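Projet Plarkar – démonstration de tâches ménagères par téléopération
Rapport d'avancement adressé au fonds Natulari, deuxième période

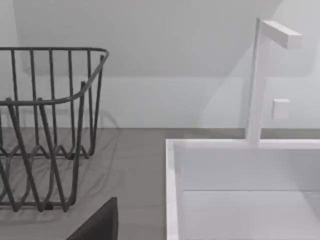 Edvin Brekke nous a fait savoir, après lecture du rapport précédent, qu'il comprenait bien l'intérêt d'apprendre à un robot à ranger la vaisselle, mais qu'il aimerait savoir pourquoi il faut tant de démonstrations humaines pour une chose que ses enfants refusent de faire après une seule. La remarque est juste et nous allons tâcher d'y répondre, au moins pour la partie qui concerne les robots.

Où nous en sommes

La convention prévoyait 700 démonstrations téléopérées en simulation avant la fin de septembre. Elles sont enregistrées. Nous aurions aimé écrire qu'elles sont toutes bonnes. La relecture est en cours, et elle est menée par les opérateurs eux-mêmes, qui se montrent d'une sévérité remarquable envers les épisodes de leurs collègues.

La tâche est restée celle de la demande initiale : prendre une pièce de vaisselle dans l'évier, la déposer dans l'égouttoir en fil métallique posé à gauche, relâcher, se retirer. Quatre verbes. Nous avions prévu deux semaines pour la définition du protocole, il en a fallu bien davantage, l'essentiel ayant été consacré au troisième verbe. À partir de quel moment une assiette est-elle déposée ? Quand la pince s'ouvre ? Quand l'objet ne bouge plus ? Quand l'opérateur cesse de retenir son souffle ? Nous avons retenu l'immobilité de l'objet une fois la pince dégagée, ce qui a le mérite de pouvoir se calculer.

Le poste de téléopération

L'opérateur tient une manette Mindley dont les mouvements sont reproduits par le bras simulé. Il travaille principalement avec la vue embarquée au poignet, celle que le modèle recevra à son tour. C'est un choix que nous avons défendu dans la demande et que nous défendons encore, avec un peu moins de panache. Au début, les opérateurs disposaient aussi d'une vue large de la cuisine, et ils s'en servaient sans s'en rendre compte : ils contournaient le robinet bien avant que le poignet ne l'ait en vue. Le modèle, à qui l'on montrait un détour sans lui en montrer la cause, apprenait consciencieusement à faire des détours.

La vue large a donc été retirée. Les premières séances qui ont suivi ont été pénibles. Les gestes sont devenus plus lents et plus hésitants, avec de petits mouvements de tête du poignet, si l'on ose dire, pour aller voir où se trouve le bord de l'évier. Or ces hésitations sont utiles. Une politique entraînée sur les nouvelles séances va chercher l'égouttoir du regard quand elle l'a perdu, alors que la précédente continuait tout droit avec une belle assurance.

L'égouttoir

Il mérite sa propre rubrique. Un égouttoir en fil fin est presque entièrement composé de vide, et le moteur de collision n'aime pas le vide. Dans la version de départ, chaque fil était entouré d'une enveloppe simplifiée, et les enveloppes voisines se touchaient : pour la physique, l'égouttoir était une caisse pleine, et les assiettes se posaient gracieusement sur un couvercle invisible. Nos opérateurs ont mis une matinée à s'en plaindre. Dans l'intervalle, ils avaient appris à viser le couvercle, et certains y étaient devenus très habiles.

Le maillage de collision a été refait fil par fil. Le calcul est plus lourd, et il a fallu réduire la cadence d'enregistrement le temps de trouver un réglage stable. Les 50 épisodes enregistrés sur l'ancien maillage ont été écartés du jeu et remplacés ; ils ne figurent pas dans le total annoncé plus haut. Nous les gardons dans un dossier à part, à l'intention de quiconque souhaiterait un robot spécialisé dans les couvercles invisibles.

Reste le rendu. Les fils sombres se croisent à l'image, l'avant et l'arrière du panier se superposent, et leurs ombres sur le plan de travail dessinent un second égouttoir, plus flou. Le modèle s'y est trompé à plusieurs reprises en essayant d'insérer l'assiette dans l'ombre. Nous faisons désormais varier l'éclairage d'un épisode à l'autre – la direction, la dureté des ombres, la teinte du mur – pour qu'il ne puisse plus compter sur elles. L'effet est net sur les essais internes, mais nous attendrons l'évaluation prévue pour donner des chiffres. Le rapport précédent en donnait trop tôt, et il a fallu ensuite vivre avec.

Le guidage à la main

Le second volet porte sur l'apprentissage par guidage direct, sur le bras réel prêté par l'atelier Sárközi : on saisit le poignet du robot et on l'accompagne dans le mouvement. Les gestes obtenus sont plus fluides qu'à la manette. Ils sont aussi, par moments, des gestes humains que le bras n'a aucune envie de reproduire seul, surtout près de ses butées. Nous avons ajouté une résistance progressive à l'approche des limites articulaires. Les opérateurs décrivent la sensation comme celle de pousser un caddie dont une roue serait de mauvaise foi.

Ce volet a pris du retard. La fixation du bras a dû être reprise après les premiers essais, et le plan de travail réel n'est pas encore à la hauteur prévue dans la simulation. Nous avons un moment envisagé de corriger la simulation, solution nettement plus économique, avant de convenir que cela reviendrait à régler la montre sur le train en retard.

Pour répondre à M. Brekke

Il faut beaucoup de démonstrations parce qu'une seule montre une façon de réussir et ne dit rien de ce qu'il faut faire quand l'assiette glisse, quand la pince arrive de travers ou quand l'égouttoir a été déplacé d'une largeur de main. Nous demandons donc maintenant aux opérateurs de commettre certaines erreurs exprès, puis de les rattraper. Cette consigne a été accueillie avec chaleur, et plusieurs d'entre eux ont fait valoir qu'ils l'appliquaient depuis le début. Les reprises volontaires sont étiquetées à part, pour que le modèle apprenne le rattrapage et laisse l'erreur de côté.

Budget et suite

Les dépenses suivent le prévisionnel, à l'exception du poste calcul, alourdi par le nouveau maillage. Nous proposons de compenser sur la ligne des déplacements, la cuisine simulée ayant l'avantage d'être accessible depuis n'importe quel bureau. La demande de virement entre lignes est jointe en annexe.

Pour la période qui vient : fin de la relecture des épisodes, entraînement sur le jeu complet, mise à niveau du plan de travail réel, puis reprise du guidage à la main dès que la fixation aura été validée. Nous souhaiterions également l'accord du fonds pour ajouter les verres à la liste des objets. Les opérateurs y sont favorables, à condition de commencer par la simulation.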